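路线编写室工作簿
2020年9月14日
记录:Ewurabena Agbenyega
复核:Obed Korletey
事项:Dradbridge至Birnum步行路线条目修订,第2稿

本日工作以核对旧稿与实地笔记为主。旧稿由Nallico旅行手册编辑部移交,交稿时未附路线底图,部分地名写法前后不一。凡本簿未注明出处的内容,均以两名编写人员的步行笔记为准。

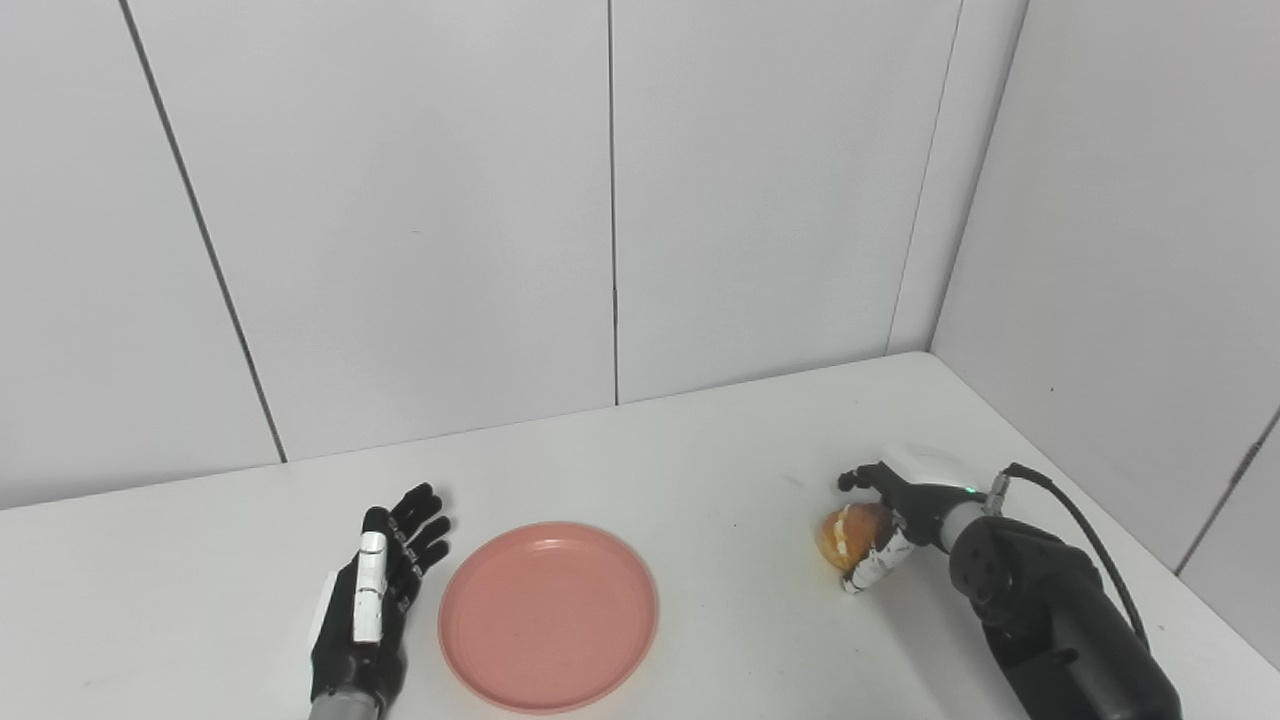
粉色圆盘与小圆面包,白色桌面。

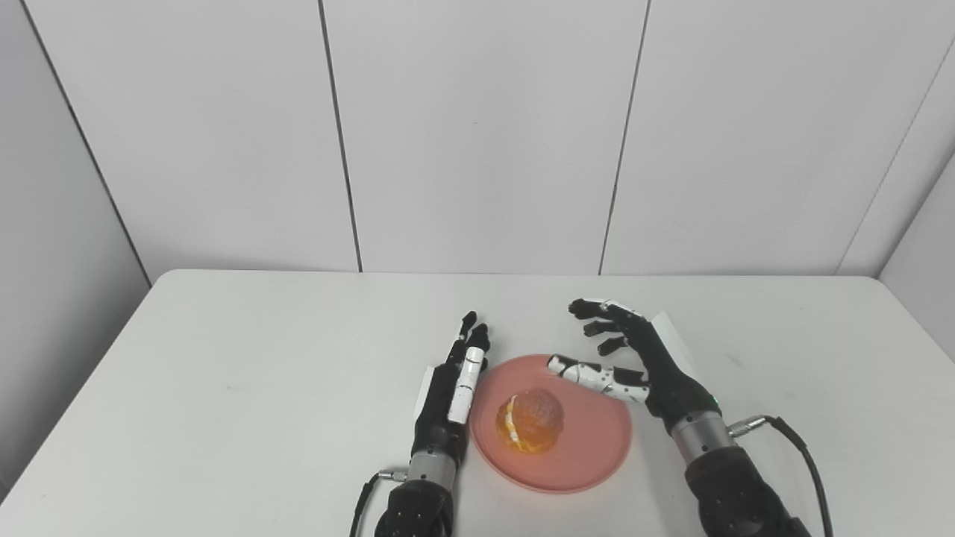 从Dradbridge出发的旅客,能否在当天往返Birnum山顶?

在夏季时刻表执行期间可以当天往返,条件是乘坐早班车到达登山口,并在下午最后一班车之前回到同一站点。冬季时刻表自December起执行,末班车提前,编写室不建议将该路线列为当日往返行程,应提示旅客在山下住宿一晚。

以上问答拟放入条目开头的“行前须知”。措辞已由复核人看过,同意采用。月份在正式稿中改写为“十二月”,本簿沿用时刻表原文,以便检索。

一、旧稿存在的问题

旧稿将Dradbridge称为“中转小镇”,通篇只有换乘信息。两人在镇上停留期间的笔记与此说法差距较大。该镇老城区保存完整,河岸步道维护状况良好,午前有固定的菜市,午后多数店铺关门休息,傍晚重新营业。旅客若按旧稿安排,到站后即刻换车离开,将错过步行路线中最平缓、最适合初到者的一段。修订稿应当为老城区单列一节,篇幅不必长,但须交代清楚从车站走到河岸的方向、午休时段以及傍晚可以就餐的街区。

旧稿另有一处错误,把登山口的车站与镇内车站写成同一个名称。两处相距甚远,中间须乘车。曾有读者来信反映,照书步行前往,走到公路尽头才发现方向有误。来信存于Nallico编辑部,本室只见到摘录,摘录未写明来信人的出行季节,亦未说明其所用版本。此处改动列为必改项。

旧稿对山路难度的描述用了“轻松”一词。Obed Korletey认为不妥,理由写在旧稿页边:下半段确实平缓,上半段碎石较多,有几处需要用手扶岩。Ewurabena Agbenyega的意见是难度分段标注,下半段标“一般”,上半段标“较难”,不使用“轻松”“休闲”等评价性词语。采纳后一意见。

二、高程与里程

Birnum山顶高程采用1361米。旧稿正文写的是这一数值,而旧稿附表中另列了一个较低的数值,经比对,附表误将半山避风屋的高程填入山顶一栏。半山避风屋高程为1009米。两项数值在修订稿中分别写入正文和附表,排版时请注意不要再次互换。

步行里程暂不填写。两人手持设备的记录有出入,差异主要出现在林中那一段,信号不稳,轨迹上有明显的跳点。与其给出不可靠的数字,编写室倾向于只写步行时间,并注明步行时间不包含休息。待Nallico提供底图后再补里程。

步行时间按上山、下山分别给出。下山时间不应简单按上山时间折半。碎石路段下行很慢,膝部不适者更慢。笔记中记有一处:两人在避风屋上方遇到一队下山的徒步者,对方表示下行所用时间与上行相差无几。该说法不进入正文,但可作为拟定时间时的参考。

三、交通

镇内车站至登山口的班车单程票价为80,以当地货币计,上车购票。司机通常找零,但早班车上零钱不足的情况时有发生,条目中提醒旅客自备零钱即可,不必展开。

班车在途中有一个招呼站,站牌字迹模糊,位置在岔路口附近。去Birnum的旅客不应在该处下车。旧稿没有提到招呼站,修订稿需补一句。建议写法:“途中岔路口一站不通登山步道,请乘至终点。”

时刻表由车站窗口张贴,网上未见可靠的来源。两人抄录的版本已夹入本簿封底。请注意抄录版本只反映当季情况。条目中不列具体班次,只写明早班、午班和末班的大致安排,并请读者到窗口核对。这一做法与本室对其他山区路线的处理一致。

关于出租车:镇上有出租车可以开到登山口,价格面议。回程无固定车辆等候。条目中应明确写出这一点,以免旅客误以为下山后随时可以叫到车。登山口一带手机信号断续,不宜依赖电话叫车。

四、住宿与餐饮

旧稿推荐的住处已更换招牌,现名Sfakianakis旅舍。两人在该处住宿,与前台确认过名称的拼写,请排版时逐字核对。旅舍位于老城区边缘,步行可到车站。房间安静,临河一侧早晨光线较强,窗帘偏薄,对睡眠浅的旅客可能有影响。院内可以晾晒衣物。前台可代为保管大件行李,便于轻装上山,此项服务对步行者用处较大,条目中应提及。

旅舍提供早餐,但供应时间晚于早班车发车时间。赶早班车的住客可在前一晚向前台说明,领取打包的早餐。这一信息由前台口头告知,未见书面规定,条目中写作“可在前一晚询问”,不作承诺。

镇上餐饮以老城区主街和河岸一带为主。Ewurabena Agbenyega的笔记对河岸一侧的饭馆评价较高,认为菜式简单,分量足,晚间座位较紧张。Obed Korletey更偏向主街上的小店,理由是上菜快,适合第二天要早起的人。两种意见均可写入,不作高下之分。具体店名暂不列出,小店更替较快,列名后若停业,会给读者造成不便。

山上没有餐饮。避风屋只有长凳和屋顶,无人值守,无饮用水。旧稿称“途中可以取水”,所指应为下半段路旁的泉眼。两人经过时泉眼水流很小。条目中改为“全程请自带饮用水”,泉眼不再提及。

五、路线分段说明(草稿)

以下文字为待用草稿,供复核人修改。

登山口至林缘:自终点站下车后,沿站后土路前行,路面宽,坡度缓。途经一道牧场木门,通过后请随手关好。此段无遮挡,夏季日晒较强。

林缘至避风屋:进入林地后路面变窄,树根较多,雨后湿滑。路标以漆点为主,漆在树干和石块上,部分已经褪色。有一处小路向左分出,通往伐木场,不应进入。出林后即可望见避风屋。

避风屋至山顶:碎石坡,坡度明显加大。有风时应放慢步速。接近山顶处有几级天然岩阶,需要手脚并用,初次登山者宜结伴通过。山顶开阔,天气晴好时可以看到Dradbridge的河谷和远处的山脊。山顶无护栏。

复核人在最后一段旁加注:“河谷可见,老城本身被前方山脊遮住,不要写成可以俯瞰老城。”已按此修改。

伐木场岔路一节另有补充。两人下山时在该处短暂走错,原因是从上方来时漆点位于树干背面,不易看到。建议在草稿中加一句,提醒下山时在岔路口靠右保持原路。左右方向请以行进方向为准,上山、下山分别说明,避免读者混淆。

六、语气与用词

Nallico来函要求条目保留作者的个人感受,不要写成说明书。本室理解这一要求,但认为个人感受应当有所节制,凡涉及安全、交通和费用的段落不掺入感受,老城区和山顶两节可以适当放宽。例如,初到Dradbridge的人多半会以为这里只有车站和货场,走过桥以后才见到老街和河岸,这种前后印象的变化可以写,也值得写,用一两句话交代即可。

旧稿中“世外桃源”“不为人知”等词全部删除。镇上居民日常生活与旅客活动混在同一片街区,菜市主要服务本地住户。条目中应提醒旅客在菜市拍摄人物前先征得对方同意。

地名拼写统一如下:镇名Dradbridge,山名Birnum,旅舍名Sfakianakis。正文不使用音译,避免与站牌对不上。

七、未决事项

林中路段里程,待底图。

避风屋屋顶的维修情况。两人经过时西侧有一块铁皮松动,已向登山口的管理点口头反映,未得到答复。若印前仍无消息,条目中不写避风屋可供过夜。

冬季时刻表的确切换表日期,待车站张贴后补入。Obed Korletey负责致电窗口。

Sfakianakis旅舍冬季是否营业,前台的答复为“视预订情况而定”。需再次询问,并请对方以书面形式回复。

老城区一节的篇幅,Nallico尚未确认。本室先按半页准备,若版面不足,优先删减主街餐饮部分,保留车站至河岸的走法和午休时段。

旧稿附表的电子文件打不开,现用纸质件逐项重新录入,由Ewurabena Agbenyega完成,录入后交复核人对读一遍。山顶与避风屋两栏请单独核对并签字。

步行笔记原件放在编写室靠窗的文件柜中层,借阅请在登记页上签名,当日归还。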